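Mukitz Paranormal Circle
Minutes of the June meeting

Chair and minutes: Mwanahawa Langat
Start: 7:15 in the evening

1. Previous minutes
The minutes were read and accepted with one correction. The inn at Mfinanga has two staircases and the footsteps were reported on the back one.

2. Report from the Gostcombe mill
The night visit gave 646 minutes of sound recording. So far 66 minutes have been listened to. There is one knock at 2:16 which no member present remembers making. It was agreed to write it in the log as "unexplained, weak" until the other recorder is also checked. Members are asked again to say their name aloud when they cough or move a chair.

3. The miller's daughter
The chair has read the parish book and did not find a drowned girl in the family. The story seems to come from a newspaper piece written much later. Some members felt that this should not be told to visitors on the walk, as they like the story. After discussion it was decided to tell both, first the legend and then what the book says.

4. Statier Hall
The owner will allow a group of up to 16 persons for one night. No candles, and the cellar stays locked. Names should reach the chair before the next meeting.

5. Equipment
The second thermometer shows two degrees more than the first. It will not be used at Statier Hall before it is compared again.

6. Other matters
The library asked for a short talk for children. It was accepted, without the Mfinanga story.

The meeting closed at 9:05. Next meeting in the same room, and please bring the borrowed books back.

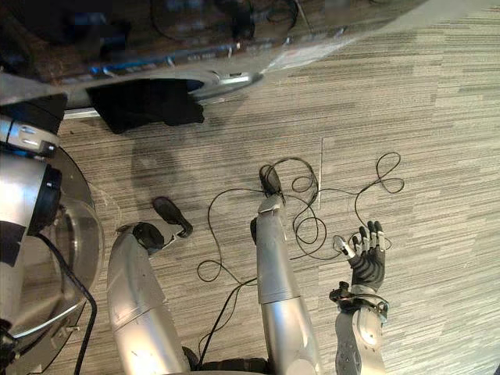
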